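Ollier adds bookshelf print to fabric backdrop range

March 20, 2025

Ollier has added a bookshelf design to its range of printed fabric backdrops for small rooms and tabletop work. The fabric, catalogued as Iltitia 3884, is 200 centimetres wide and hangs from a rail or directly against a wall.

The print shows white shelving with books, vases and ornaments. It was set up this month behind a wooden table at the company's workroom. 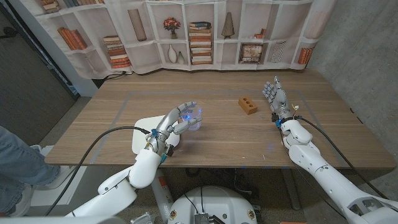 The Iltitia print behind the table, with a brick, a clear cup and a white pad.

Designer Padmavathi Kurian drew the shelves in perspective against a cream ground. Orange and rust were chosen as the main colours for the spines, with cream and white as fillers. Three earlier versions were rejected for moiré in the finer patterns.

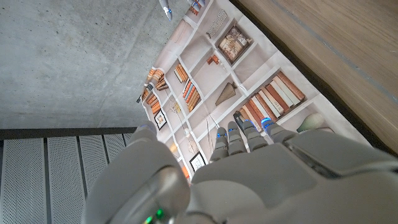

Detail of the print, with rows of books, framed pictures and a tan cone-like ornament.

Production manager Divya Thampi said the fabric ships folded and should hang for 8 hours before use. Remaining creases can be removed with a cool iron on the reverse side.

The table layout is kept sparse, with a taped rectangle marking the working area.

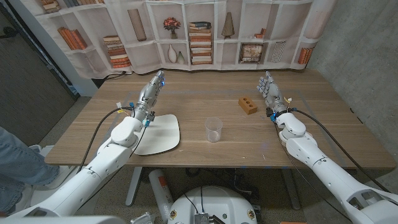

Tape is not supplied with the fabric. Ollier recommends a low-tack type on finished timber and advises against leaving it down over summer.

Orders are open now. A narrower version is due in August.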